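The cupboard under the sink, part two
Jun 5, 2025

I had planned to write about the tomatoes this week, but the tomatoes are sulking, so we are back under the kitchen sink.

When I moved into the place on Stirnell Street I inherited the contents of every cupboard. Most of it was easy. A gravy boat is a gravy boat. The cleaning supplies took longer, partly because there were 28 of them and partly because whoever lived here before me shopped with tremendous optimism and never finished anything. I found 3 separate tubs of silver polish. I have never owned silver and there was none in the house, unless it had been polished out of existence.

Last weekend I did the back row, the part you can only reach by lying on the floor with your cheek against the cabinet. I pulled everything out, wiped down the shelf, and sorted by whether I could work out what the stuff was for. The orange bottle stopped me for nearly an hour. I don't read Chinese, and this one expects you to. 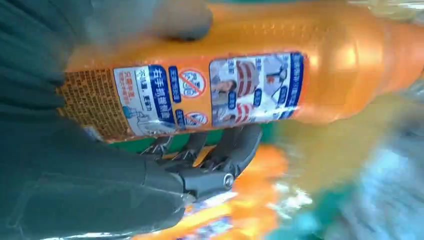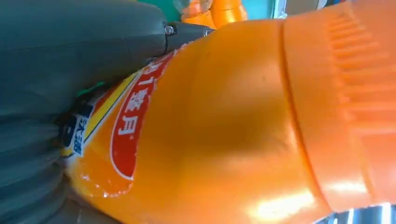 My translation app and I have had our differences, and it did not cover itself in glory. The one bit I could handle alone was "1整月", in white on a red oval, which the app gave as "one whole month." One whole month of what, it declined to say. Between the small print, the warning symbols and the little photographs, a great deal of information was being offered, and I was absorbing hardly any of it. I'm fairly sure about the red circles with the slashes. Those mean don't. It's the rest of the sentence I was missing.

So it went in the "ask somebody" box, along with a can that has no label at all and something in a jam jar that I'm not prepared to discuss.

The Drerkstead transfer station takes household chemicals on Saturdays until 2, and they have a man at the gate who will look at anything you hold up. I like him already. In the meantime the box is on the high shelf in the garage with the lid down, well away from the bleach.

Of the original 28, I kept 14, which still seems like a lot for one person with one sink. The drain opener stayed. So did the Vastano oven paste, on the grounds that it smells like my grandmother's house - a terrible reason to keep oven paste. The silver polish is going to the swap table at the Sundaram Center, where I expect to see it again next year.

Tomatoes next time, if they pull themselves together.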